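# 十月活动室:白墙、楼梯和木架
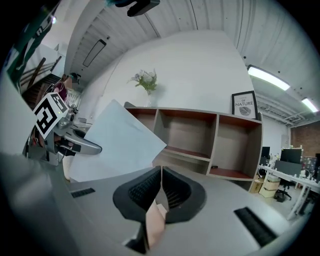
布罗卢沃(Broluvau),2019年10月28日

木架靠着那面大白墙放,前面举着一张白色的大薄板,略微透光,挡住了架子的左端。左边是楼梯,深色木扶手沿白色侧墙斜着上去。顶上是白色的波纹吊顶,装着长条灯管。

这一页记的是活动室秋季整理的情况。房间在 Wultance 楼的底层,七月交到我们手里,当时里面堆着前一家租户留下的桌板和纸箱。清走这些东西用了两天,之后才开始考虑怎么布置。

**关于墙。** 白墙原来是浅黄色,Vasylyna Kobzar 带人刷了两遍。第一遍干透以后,接缝处还能看出旧漆,所以隔了一个周末又补了一遍。墙上暂时不钉东西。以后要挂展板,请先跟她说一声,她手里有一份墙内走线的草图。

**关于木架。** 架子是从 Trurkis 的旧仓库搬来的,登记号3105,运费500元,已经报销。进门的时候横着过不去,只好把它竖起来,转了个方向再放倒。原先打算放在窗边,Osian Price 觉得那边下午太晒,最后定在白墙前面。架上只放常用的东西,纸箱一律进储物间。

**关于白板材。** 这批薄板是做隔断和柔光用的,面积大,分量轻,搬的时候容易弯。拿的时候抓两侧,竖着走,不要夹在胳膊底下。用完平放,上面不要压东西。边角有裂口的单独放一摞,留着裁小块。

**关于楼梯。** 楼梯脚下不要堆放物品,临时放一会儿也不行。扶手在八月重新上过漆,擦的时候用拧干的布,不用清洁剂。

**关于灯。** 墙上的开关分两组,靠门的一组管前半间,另一组管后半间。最后离开的人两组都要关。灯管如果闪,记在门后的本子上,写清楚是哪一根,物业每月来换一次。

**开放时间。** 周一到周五早上9点开门,晚上借用需要提前登记。钥匙在 Samuel 那里,他不在的时候到二楼前台取,当天归还。

储物间和窗边那一侧还没有收拾完,照片以后再补。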